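Progress report to the funder: Jetetance song contest archive
Reporting period: August to November
Submitted Mon 29 November

1. Status

The project is on schedule for the recordings and behind schedule for rights clearance. Spending is within the approved budget and no change to the grant total is requested.

2. Recordings

The Funska collection holds 200 tapes from the national selection rounds of the Jetetance contest. At the close of the period, 44 had been transferred and checked against the running orders. The remainder are in playing order by year, starting with the 2000 final, which was given priority at your request.

Transfers are made at the original speed and kept without noise reduction. A second copy, with levels evened out, is made for listening. Several semi-final tapes carry rehearsal takes after the broadcast – these are logged as separate items and will not be published until the performers have been asked.

The jury sheets have been scanned and named to match the tapes. In two years the printed totals differ from the scores read out on air. Both sets of figures are recorded, and the catalogue entry states which one decided the result. 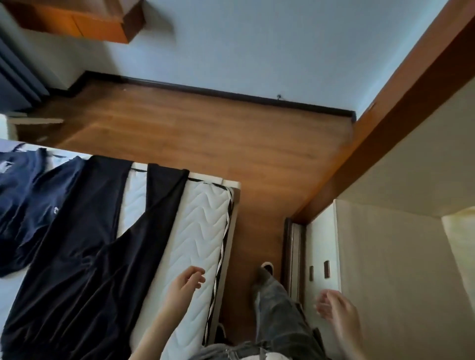 3. Rights clearance

Letters went out to all publishers on the Mets list in August. Replies are slow where a song was withdrawn before the final or entered again under a new title. We have split these entries from the rest so that they do not hold up the main release.

Broadcast rights for the presenters' links are settled. Rights for the interval acts are not, and these will be left out of the first release if no agreement is reached.

4. Catalogue

The catalogue now has 1887 entries, covering songs, performers, writers, conductors and backing singers. Duplicate names have been merged where a birth date or a signed entry form allowed it. Doubtful cases stay separate and carry a note.

The search page works by year, by performer and by placing. Search by language is still in testing – songs with a verse in a second language are at present returned under the first one only. Grudis has the fault in hand under the existing support contract.

5. Risks

The main risk is tape condition in the oldest part of the collection. Any tape that sheds during cleaning is set aside and sent for treatment, at a cost already allowed for under the repairs heading. The second risk is delay in rights replies, as above.

6. Next period

Continue transfers in year order.
Send second letters to publishers who have not replied.
Correct the language search and repeat the test.
Supply a draft list of songs for the first release, with the placing and voting figures for each.

The claim for the second instalment is attached as a separate file.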